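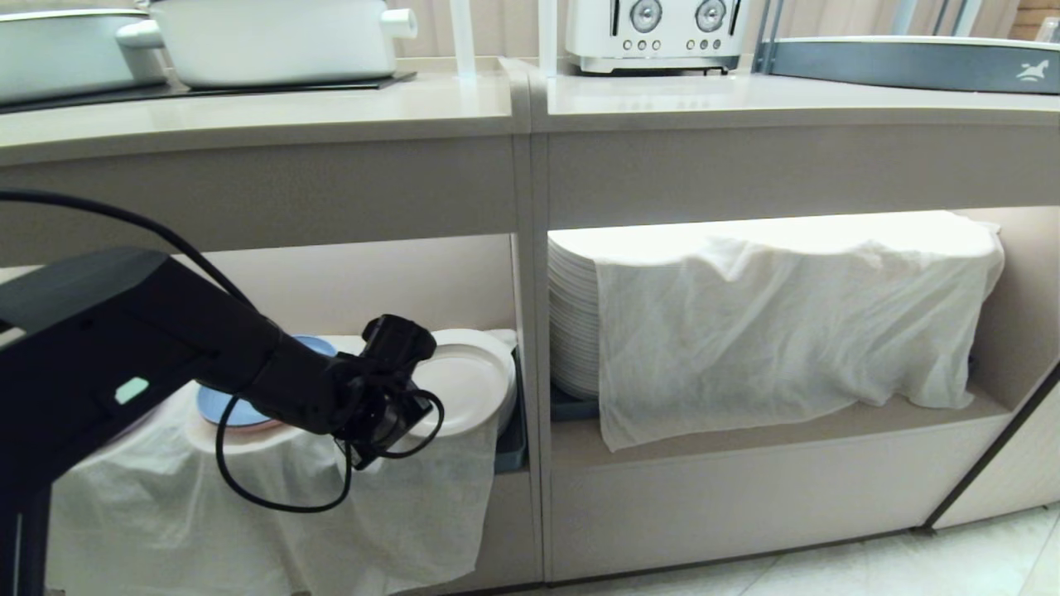
How much lifting capacity does a single arm need for putting away household crockery?

Two kilograms at full reach covers nearly everything in a domestic kitchen, including dinner plates handled one at a time. Payload is seldom what limits these machines. Wrist clearance and gripper geometry come into play much sooner, and a buyer comparing specification sheets should read those lines first.

The product under review is the Skuta, a single-arm kitchen handling unit sold by Drimodlow as a package: arm, gripper, post mount, control box and a year of software updates. I had the unit for six weeks. It did crockery and linen work in a kitchen with low cabinets, open compartments and a tiled floor. Mamta Dubey and Attila Lengyel shared the operating time with me, and their notes are folded in where they differ from mine.

Setup

Drimodlow ships the arm and the post separately. Assembly needs two people, a level and the hex keys in the accessory bag. The printed manual covers the mechanical work well and the electrical work poorly. The diagram for the control box shows an older connector layout, and the correct version is available only as a download. I wrote to support on a Wednesday and received the link that evening from Kamlesh Singhal, who also confirmed that the revised sheet will be packed with later units.

Calibration is a guided routine. The arm visits a set of poses, asks for confirmation at each, and stores the result under a profile name. If the post is moved, the profile is void and the routine must be run again. Attila tried to reuse a profile after shifting the base by a hand's width and the first approach to a shelf was low enough to trigger a contact stop. The software gave no warning beforehand. A check of this type should be standard at the price.

Reach and clearance

Low cabinets are the hard case. The forearm has to come in over the lip of the compartment and stay nearly level, with the upper section held clear of the benchtop. The Skuta does this competently in compartments open to the front. With a centre divider, the usable volume on the far side drops considerably, and the planner will often refuse a target that looks reachable to a person standing next to it. Refusals are logged with a joint number and a code. The codes are explained in an appendix, although two of those I met were absent from it.

Hinged doors must be opened by hand and left open. The sales literature mentions door handling as a planned feature. I would not give that any weight in a purchasing decision.

Gripper

The supplied gripper is a parallel type with replaceable pads. On plates standing on edge, it is good. It approaches along the rim, closes slowly and reports contact before applying full force. We broke nothing in this mode. The default closing force is conservative, and glazed stoneware with a thick foot needed it raised by one step.

On plates lying flat in a stack, it is mediocre. The fingers need a gap under the rim, and closely nested plates don't offer one. The software has a routine that nudges the top plate sideways before lifting, and it worked well on coupe shapes and badly on anything with a wide flat rim. Mamta's workaround was to store as much as possible upright in a rack. That is a sound way to run the machine, but it takes up shelf width and the buyer should plan for it.

Cloth is a separate matter. Tea towels and larger cloths can be pinched and dragged off a stack with reasonable success. Putting them back folded is beyond the unit. A draped cloth also confuses the object detection, which tends to merge the fabric with whatever lies under it and propose a grasp point in the middle of nothing useful. The operator can reject the proposal and mark a point manually on the tablet. I did this often enough that I stopped waiting for the first proposal.

Teleoperation

The manual mode is the best part of the package. A hand controller drives the gripper directly, with adjustable scaling, and latency over the local network was low enough that I never had cause to measure it. Fine positioning beside a stack of plates is comfortable at the lowest scale setting. Bhupendra Maurya, who had not used an arm before, was moving crockery between shelves within his first session.

Recorded motions can be replayed and trimmed. Trimming is crude. Start and end points can be moved, but a mistake in the middle of a recording means doing the whole thing again.

Cabling

External cables are the main mechanical complaint. The run to the wrist needs enough slack for full rotation, and that slack hangs below the arm when the forearm is extended. In open space it is harmless. Inside a cabinet it can catch on a tray edge or on fabric. Drimodlow supplies hook-and-loop ties, and with some patience the slack can be redistributed so that it stays closer to the forearm, at the cost of some wrist travel. The competing unit from Zinchenko routes its wrist cable internally, and anyone working mainly inside cupboards should look at it for that reason alone.

Noise and speed

Noise is acceptable for a room where people are talking. The joints are quiet, and the control box fan is the louder component, particularly in warm weather. It can be sited behind a door if the longer lead is ordered.

Speed is modest. Moving one plate from a bench rack to an upright slot took roughly 40 seconds in automatic mode and less under manual control. The speed limit can be raised in the settings after acknowledging a notice. I left it where it was for work near ceramics.

Durability

The unit completed 3000 logged grasps during the review period. The pads showed wear at the outer corners by then and had begun to slip slightly on glazed rims. Replacement takes a small screwdriver and a few minutes. No joint developed play that I could detect by hand, and the matte finish marked only where the forearm had rubbed against a shelf lip.

Software

The tablet application is called Anon, for reasons the documentation leaves unexplained. It is stable, plain and short on colour. Logs export as ordinary text files. Updates install over the network and require the arm to be parked. One update reset the force settings to their defaults, which I discovered through a dropped cup. Fongchan Kaewsai at Drimodlow acknowledged the fault and a corrected version followed in March. Settings can be saved to a file, and I would do so before every update.

Who it suits

Training kitchens, accessibility labs and research groups with an operator on hand will get good service from the Skuta, chiefly through the manual mode. A household expecting the dishes to be put away unattended will be disappointed by the door handling, the flat stacks and the cloth.

Scores

Setup: 6 out of 10
Gripper, upright items: 8
Gripper, flat stacks and cloth: 4
Teleoperation: 9
Cabling: 5
Software: 7

The long lead and a second set of pads are both sold as extras. Order the pads with the unit, as delivery on mine took longer than the first set lasted.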